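Soup and Bread Night is back

What a turnout for the April supper at Skonach Hall! We fed 50 people between six and half past eight, and the last of the leek and potato went home in somebody's flask. If you missed it, the next one is already booked for the end of May and we would love to see you.

The big change this time was that we cooked everything on the premises. Annelore Kleinschmidt had the first pans going by three in the afternoon, and by five the smell had reached the bus stop (two people came in purely on the strength of it, and stayed for pudding). Florencia Bravo brought her pumpkin and sweetcorn soup, which was new to most of us and went faster than anything else. She has promised to write the recipe down properly, with actual amounts this time.

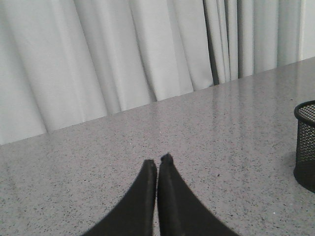
Bread came from Bendik Solheim, who baked rye and a big seeded white at home and carried the lot over on his bike trailer. He is happy to pass on a bit of his starter to anyone who wants to have a go – bring a clean jar with a loose lid. It likes to be fed daily at first, and strong white flour from the shop on Wanska Road does very well.

Donations on the night came to £411, our best yet, and it all goes towards the new oven. The old one still runs hot at the back, so please keep turning your trays!

For May we're hoping for a few more soups without dairy, and someone to take on the washing-up after eight. Efraín Quispe is doing a spicy bean one and could use a second pair of hands for chopping from 4pm. Bowls, spoons and ladles are all there, but do bring your own apron and a box for leftovers.

Two things were left behind: a blue casserole lid and a child's cardigan, age 9. Both are on the shelf by the coat pegs.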